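Plilow Hearing Record System — Set-up Guide for Clerks
Section 4: Preparing a Public Hearing

Previous: Section 3, User Accounts
Next: Section 5, Publishing the Transcript

Read this section before you open your first hearing to the public. It applies to council hearings, board hearings and joint sessions. If your office handles only closed sessions, you can go directly to Section 6.

Before you begin

You need a clerk account with the right "Open hearing". An assistant account can prepare the agenda, but it can not publish it. You also need the notice of hearing as approved by the chair, and the list of witnesses, even if the list is not final.

4.1 Create the hearing

1. Sign in and choose Hearings, then New.
2. Enter the title exactly as it is written in the notice. The system does not correct capital letters.
3. Choose the body which holds the hearing. In Broltstead, the Town Council and the Planning Board have separate lists, so please look at the name twice.
4. Enter the date and the starting time. Use the time of the place where the hearing is held.
5. Press Save as draft.

The system now gives the hearing a record number, for instance 3733. Write this number on all paper documents. It stays the same when the hearing is moved to another day.

Note: A draft is visible only to clerks of the same office. Council members do not see it until it is published.
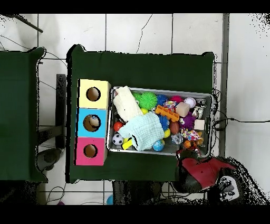 Fig. 4-1. Table with green cloth and colored boxes.

4.2 Add the witnesses

1. Open the draft and choose Witnesses.
2. Press Add, and enter the family name, the given name and the office or organization.
3. Select the type: invited, under subpoena, or public comment.
4. Put the witnesses in the order of speaking. You can drag the names with the mouse, or use the arrow keys.
5. If two witnesses speak together, mark both names and choose Make panel. A panel can have up to 4 witnesses.

A witness under subpoena must have the signed document attached. Without it, the line remains red and the hearing can not be published.

Caution: Do not enter a home address in the field Organization. This field is printed in the public agenda. Home addresses belong in the tab Private, which is never printed.

4.3 Set the speaking times

The default is 2 minutes for public comment. For invited witnesses there is no default, and you must enter a time for each one. If the rules of your body give the chair the power to extend the time, switch on Chair may extend. The clock will then show a yellow bar at the end and will not sound the signal.

Questions from members are counted separately. When a member gives the rest of his or her time to another member, press Yield and choose the second name. The remaining seconds are moved — you do not need to calculate them. 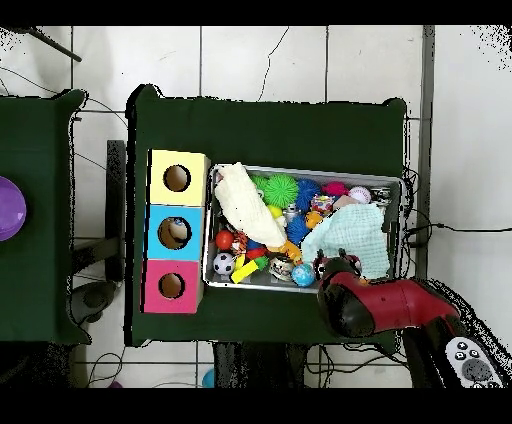 Fig. 4-2. Tray with spiky balls and other toys.

4.4 Publish the agenda

1. Choose Preview and read the whole agenda once.
2. Check that the record number is on each page.
3. Press Publish. The system asks for your password again.
4. Wait for the green message. Do not close the window before it appears.

After publishing, you can still change the order of witnesses, but every change is listed at the bottom of the agenda with the hour. To remove a witness you must give a short reason. "Not available" is accepted.

Note: Offices which share the Corkley calendar must publish before Tuesday at noon if the hearing is in the following week. A later agenda is published on your own page, but it does not go into the shared calendar.

4.5 If something goes wrong

Message 19 (Body not in session): the term dates of the council are missing or have expired. Ask your administrator to enter them under Settings, Terms.

Agenda appears without witnesses: the list was saved, but not confirmed. Open Witnesses and press Confirm list.

The room Rowbotham Hall is not in the menu: rooms are added by the administrator only — see Section 2.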